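## 4. Setting up the serving surface

This section covers the placement and daily care of the Hinia square plates on a white tabletop. It applies to all glazed plates in the Hinia range, including the taupe finish with the dark rim. Round plates and bowls are covered in Section 5.

Read Section 3 (Unpacking and first wash) before you start. Plates that have not been through the first wash may carry packing dust, and this dust can scratch a matte tabletop.

### 4.1 Before you begin

You will need:

- one soft cloth, damp
- one soft cloth, dry
- the felt pads from the accessory bag
- a tape measure

The tabletop must be level. To check it, lay a spirit level along the long side and then along the short side. If the bubble sits outside the lines, adjust the table feet as described in the guide that came with the table. Do not correct a tilt by putting folded paper under a plate.

**Caution:** Do not use scouring powder, steel wool or melamine sponges on a white matte surface. They leave shiny patches that cannot be removed.

### 4.2 Cleaning the tabletop

1. Remove everything from the table.
2. Wipe the surface with the damp cloth, working from the far edge toward you.
3. Turn the cloth over and wipe again along the near edge.
4. Dry with the second cloth.
5. Wait 11 minutes before placing any plate.

**Note:** A white surface can look gray in places under uneven light. Before you clean an area a second time, look at it from the other side of the table. If the gray patch moves when you move, it is a shadow or a reflection.

### 4.3 Fitting the felt pads

1. Turn the plate face down on a folded towel.
2. Wipe the foot of the plate and let it dry.
3. Peel the backing from one pad and press it onto the foot near a corner. Hold for a few seconds.
4. Repeat for the other corners.
5. Turn the plate over and press lightly on each corner. The plate must not rock.

If the plate rocks, remove the pads and check that none of them is folded or doubled. Pads can be repositioned once. After that the adhesive will not hold, and new pads are required.

**Caution:** Remove the pads before the plate goes in the oven, the microwave or the dishwasher.

### 4.4 Placing the plate

1. Lift the plate with both hands, holding it under two opposite sides. Do not lift it by one corner.
2. Lower it straight down. Do not slide it into place.
3. Turn the plate until its front edge is parallel to the edge of the table.
4. Measure from the nearest rim to any other plate. Leave at least 90 mm on all sides.
5. Check that no part of the plate extends over the table edge.

The rounded corners make it hard to judge alignment by eye when you stand off to one side. Stand directly in front of the plate for step 3.

A small item meant for the plate, such as a piece of candy or dried fruit, can wait on the bare table until the plate is in position. Keep it clear of the rim so that it is not trapped under the foot when the plate is lowered.
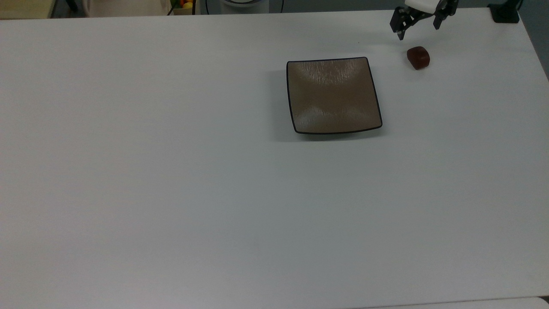 **Does it matter which side of the square plate faces the front?**

All four sides are the same length and have the same rim, so any side can face the front. If the plate has a chip or a worn spot, turn that side away from the person being served.

### 4.5 Adding small items

1. Make sure the plate is dry.
2. Put the first item down near the center. The surface curves up toward the rim, and round items placed close to the edge may roll inward.
3. Add further items outward from the first, leaving a narrow border inside the rim.
4. Wipe any crumbs or sugar from the rim with the dry cloth.

Dark red and dark brown items can be hard to tell apart from the glaze in low light. For evening use, place the lamp to the side - a lamp directly overhead produces a broad shine on the glaze and hides what is on the plate.

**Caution:** Sticky items can stain a matte tabletop. If one has been left on the table, lift it off without dragging and wipe the spot with lukewarm water at once.

### 4.6 After use

1. Take the plate off the table before wiping the surface.
2. Rinse the plate in lukewarm water and wash with a mild liquid soap.
3. Dry the rim separately. Water left on the dark rim dries to a pale line.
4. Stack no more than six plates, with a sheet of paper or cloth between each pair.

Store the stack on a shelf no higher than 76 cm from the floor if children use the plates.

### 4.7 Replacement parts

Felt pads are sold in Odesby under part number 17. Quote the part number and the plate finish when ordering. Pads for the older Follar plates are thicker and must not be mixed with Hinia pads on the same plate.

Corrections to this section go to Olga Villanueva, product documentation.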